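# Unit 5: Building the Hand-Held Gripper Pair

Course notes, shared workshop, January 2020. Prepared by Czesław Pietrzak.
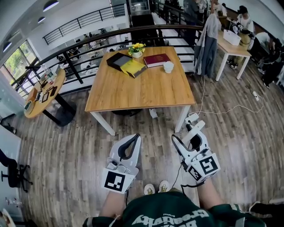
The build in this unit is a pair of hand-held parallel grippers carrying printed markers. The data they produce is used in Unit 6 to drive the Vovalau arm. Students who have not finished the Rellex board exercise should complete it first, as the wiring below assumes a working board.

## 5.1 Frame and finger pads

Print both frame halves flat side down. Clean the slot for the finger carriage with a file until the carriage drops under its own weight. If it has to be pushed, the trigger spring will not return it and the opening width will read low.

The pads are curved and must be mounted as a mirrored pair. A common fault is two left pads on one gripper: the tips meet but the bases stay apart, and thin objects such as book covers rotate when lifted.

## 5.2 Markers

Each marker is a square black-and-white pattern with its own ID. Rules for mounting:

- Use matte paper. Glossy paper loses corners under ceiling lights.
- Keep the white border. The detector needs it to find the outer edge.
- Glue to a rigid plate, then screw the plate to the frame.
- Never use the same ID on both grippers.

Nominal side length is 48 mm. Measure the printed marker with calipers and enter the measured value in `markers.cfg`. Printer scaling is the usual source of distance error. An error in side length gives the same percentage error in range.

## 5.3 Calibration of opening width

1. Close the fingers fully and record the raw sensor value.
2. Open to the stop and record again.
3. Take 500 samples at each position with the Zaline logger.
4. Discard samples flagged as dropped and average the rest.

In the June run of this course, one closed-position set kept 497 samples and was accepted. A set with long gaps should be repeated after checking the cable at the strain relief.

## 5.4 Practice task

Work at a table with clear floor on the side where you stand. Route power leads away from your feet before picking up the grippers. Move a cup, then a closed book, from one side of the table to the other. Approach slowly and pause before closing.

Read Wróbel's handout on frame transforms before Unit 6. Bring both marker measurements and the calibration file.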